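Gendeo opens spare parts counter for tool cases
Bunow, April

Owners of Gendeo tool cases can now replace single pieces at the company's Bunow store.
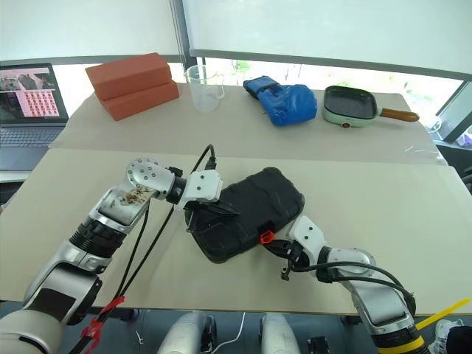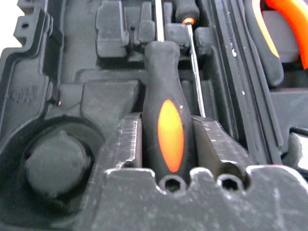
The counter stocks 136 parts, from latches to moulded inserts. Until now a lost driver or cracked lid meant buying a whole new case. Screwdrivers with the orange oval in the black handle are sold singly — bring the case along so staff can check the fit of the slot. Almost 2000 parts are held at the Toom warehouse for mail orders.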